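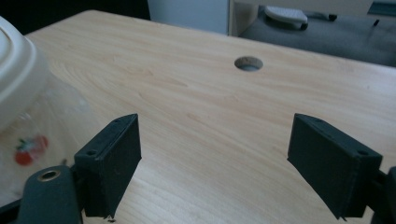
The Back Room Table
Lilluder Home Pages - Gallery
26 Feb 2018

Welcome back, and thank you for all the kind notes after the pantry gallery! I had promised the back room next, and it has taken me most of the winter to get it to a point where I'm happy to have company in it. It was the room where everything landed: wrapping paper, seed packets, the good scissors, the bad scissors, and two lamps that had been waiting for bulbs since we moved to Oltgate. In January I finally took everything out, swept, and started again with the table, which I think is the right way to do any room where you mean to make things.

The tabletop
Pale blond wood with faint darker streaks, and a wavy figure in it that I'm very fond of. I had my heart set on something dark when I went into Georgiou, and then I saw this one and stood there running my hand over it for so long that they offered me a chair. It makes the whole room feel lighter, even on a gray afternoon with the lamp off.

The cable hole
A round one, with a thin ring of darker particleboard showing around the inner edge. I may put a cap in it one day (Georgiou keeps a drawer of them in every color except the one you want), but for now I like having it open. The lamp cord and the sewing machine cord can both go down through it, and I have stopped catching them with my elbow, so that is one good habit already.

The clear tub with the cream lid
Oh, I do love a clear tub. You can see what you have without taking the lid off, and it's so easy to pick up and carry off to the kitchen when supper needs the space. I used to keep everything in pretty tins, and I would open every one of them looking for a zipper, and then of course it was in the last one, or in my coat. The cream was a bit of luck too - it sits so nicely with the pale wood.

The bare stretch of wood
My favorite part, if I'm allowed to have one. I try to keep a good patch of the table open at all times, enough to lay out a pattern piece or write a birthday card, and whatever gets put down there by people passing through has to find another home by bedtime. I won't pretend it works every night.

Still to come
The shelves are next, and after them the button collection, which I sorted over the holidays and which came to 1,827 buttons, not counting the 394 that are waiting for a match. I'd also like to show you the quilt I have on the go, in the Vitusia star pattern, once I have pressed it and found a wall big enough to hang it on. If you have a good way of storing long rulers, please do write and tell me, for mine are still leaning in the corner behind the door and they slide down every time somebody comes in.

More galleries: The Pantry / The Hall Closet / Under the Stairs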